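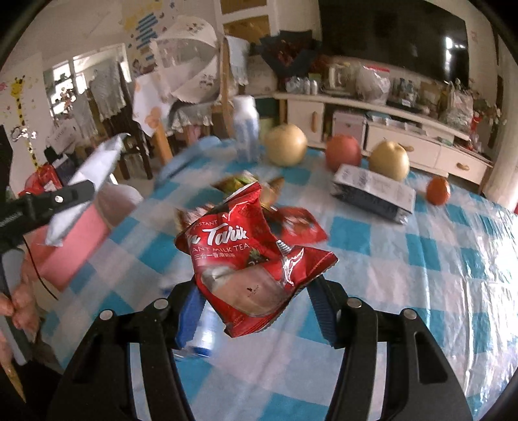

3. Clearing a shared table

Home | Course Outline | Handouts | Reading List | Contact

Ustlow Household Skills, Unit 3. Bring this sheet on Monday.

A table in a living room collects things from every part of the home. Before wiping it, sort what is on it by where it belongs.

Food in packets. Instant drink sachets, such as the red Tarik milk tea, go back to the kitchen with the other dry goods. Check each packet for a torn top. An opened one is emptied into a jar or thrown out – do not put it back with the sealed ones.

Fruit. Pears, apples and oranges can stay out, but in one bowl. Fruit left standing singly near the table edge gets knocked off.

Bottles. Stand up any bottle lying on its side and check the cap. Read the label before deciding on a shelf. Cleaning products are never stored with food.

Boxes, tissues and cloths. Tissues may stay on the table. Shake out a crumpled cloth and fold it or put it in the wash.

The cover. A clear plastic sheet over a checkered tablecloth is wiped with a damp cloth, then a dry one. Lift one corner and look for crumbs underneath.

For next time: clear one table at home and list what you moved, in the order you moved it. Half a page is enough.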